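Growth room notebook, Isgate site
2019-10-23

Rack B, lettuce and basil, nutrient dosing and the drain problem.

Came in to find the B rack reservoir low again. Topped up with 33 liters of RO water and let it circulate before taking any readings. EC was high, as you would expect with that much missing. After the top-up it settled where it should be. pH was fine both times and I left the acid pump alone.

The water is going somewhere. The plants are not big enough yet to drink that much overnight. I dried the floor under the rack with paper towels and put fresh towels under every joint on the return line. The one below tier 5 was damp when I came back from the seed bench. It is the push-fit elbow we replaced in the spring with a Foltari part, and the pipe end had not been cut square. Recut it, pushed it home, wiped everything down. The towels stay where they are until tomorrow. If that elbow is dry and the level still drops, the next thing to look at is the overflow on the chiller loop.
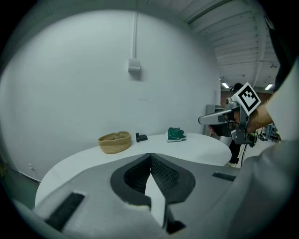 While the pump was off I pulled the inlet filter. Plenty of root hair and some brown slime on the downstream side. Rinsed it, soaked it in peroxide, rinsed again. We have been cleaning this one whenever somebody remembers. I have put it on the weekly sheet next to the probe calibration.

Germination count, tray 12 (butterhead, Doherty seed, pelleted): 109 up. The rest are either blind or still under the pellet coating. Several of the late ones were along the aisle side, where the dome does not sit flat. I swapped the dome for one of the older deep ones, which closes properly. The same lot did better in the last sowing, so I don't blame the seed yet. Will sow another tray from the same packet on the middle shelf and compare.

Basil on tier 3 has purple edges on the oldest leaves. New growth looks normal. That tier sits right under the air inlet and the leaf surface is colder than the room sensor says, so I would try the baffle before touching the recipe. Cut one from corrugated plastic and zip-tied it to the upright. It rattles a bit when the fan ramps up. Needs a piece of foam.

Lights. The Bulteo driver for tier 2 is still dropping out and coming back after a few minutes. Logged it twice this morning. Swapped the plug with tier 4 and the fault stayed with tier 2, so the timer channel is fine. The case is too hot to keep a hand on. There is a spare in the gray cabinet but it is the older version with the other connector, and the adapter leads are not in the box they are supposed to be in. If you have them, put them back. For now tier 2 runs at half output with a longer photoperiod, 20 hours on. That makes tier 2 useless as a comparison for this cycle, and I have marked it so in the spreadsheet.

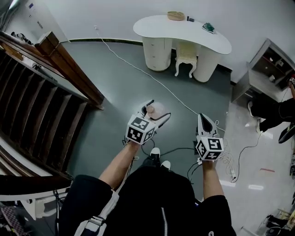
Hand-held grippers with marker cubes, one in each hand.

Stock solutions. Made up a new bottle of A and a new bottle of B, 500 ml each, for the small bench system. Both labeled and dated. The old B had a white deposit at the bottom that did not go back into solution with shaking, so I poured it out. Whoever made it may have used the calcium scoop. The scoops now have colored tape on the handles: red for A, blue for B. Keep them apart.

CO2 sensor reads high compared with the portable one. Took both outside to the loading door for a fresh air check. The portable came back to a sensible number and the wall unit stayed high. Ran the zero routine from the menu and they agree better now, though I would not trust the wall unit for anything that goes in a report until it has been checked again.

Harvest from rack A put off one day. The heads are close but still loose in the middle, and the cold store has no free shelf anyway.

To do:
- check towels under tier 5 return elbow, write down reservoir level first thing
- foam for baffle on tier 3
- find adapter leads or order new ones
- second tray from the Doherty packet, middle shelf
- repeat fresh air check on wall CO2 sensor
- order pH 4 buffer, the open bottle is nearly finished
- ask Isgate facilities when the chiller service is due, the sticker on the side has faded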